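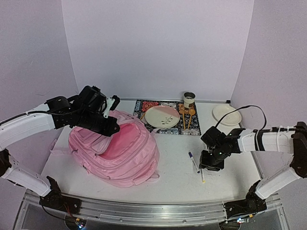
## Session 4: Packing a school bag, and the table next to it

Notes for the Home Routines course, Grakcombe evening group. I've typed these up from my own scribbles, so if something doesn't match what you wrote down, ask Yi-chun Fu, whose notes are much neater than mine.

**Start with the opening.** I always tell people to unzip a backpack all the way before anything goes in. The pink one is lying down with its main compartment gaping wide, and I love that -- you get to see the whole lining, and nothing hides in a corner! Most of us do it with the bag half zipped and hanging off a chair. Then we wonder where the lunch money went.

**Markers.** Two of them on the tabletop, well clear of the bag. Small stuff like this goes in a pocket you can reach without digging, caps checked first. Gilles Coste asked if they should be in a pencil case. Sure, if you own one (my kids have lost 3 since May, so I've stopped buying them).

**The placemat end.** The patchwork mat with the bandana-looking squares and the plate on it is the snack side of the table. I keep eating and packing on the same surface, but the bag never goes on the mat. Crumbs in a zipper are a pain to get out, and I speak from experience here.

**Straps.** They come last. With the bag lying down they end up all over the place, one stretched out flat to the side in this case. Stand it up, zip it, then pull the straps free and check the lengths. Shu-fen Tsao does hers before zipping and says it's quicker, so try both ways.

### For next time

- Empty one bag at home, completely, and write down what was at the bottom
- Read page 18 of the packet
- Bring a placemat if you have a spare (Cheng-en Hsu is bringing the plates)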